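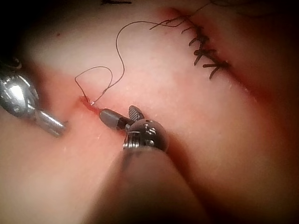 Knot Security and Tail Length in Braided Suture: Term Project Report

Carys Prydderch
Tremcombe, Department of Textile Engineering

1. Background

A braided suture is a small textile. Its strength is set by the fiber, but its behavior in a knot depends on surface friction, coating and the tightness of the braid. Suppliers usually quote straight-pull strength, which says little about when a knot will slip. The aim of this project was to compare knot slippage in two uncoated braids, Iltex and Ersoy, as a function of the length of the cut tails.

2. Materials and method

Both braids were supplied on spools and conditioned overnight in the textile lab at standard humidity. Loops were tied by hand over a steel mandrel using a square knot with one extra throw. Tails were cut to either 2 mm or 6 mm. Each loop was then moved to the Vokent tensile frame and pulled at a constant rate until it broke or opened. A total of 508 loops gave usable data. Loops that broke at the grips were discarded and not replaced.

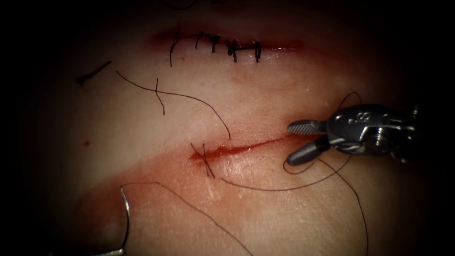 Figure 1. Closed interrupted stitches in a synthetic tissue pad, with loose suture and a curved needle.

3. Results

At 6 mm, nearly all loops of both braids failed by breaking next to the knot. At 2 mm the two braids separated. Ersoy loops still mostly broke, while Iltex loops often opened at low load - the tails pulled back through the last throw before the strand was fully stressed.

Under cyclic loading (1,000 cycles at low load, long tails only) neither braid opened. One Iltex loop was stopped at cycle 791 by a software fault and is left out of the summary.

4. Discussion

The Iltex braid has a flatter cross section and fewer crossings per unit length, so there is less contact area inside the knot. This agrees with the lower friction measured in the March pre-test. Hand tying is the main source of scatter. A tying jig with a set tension was planned but was not finished in time, and the short-tail results should be read with that in mind.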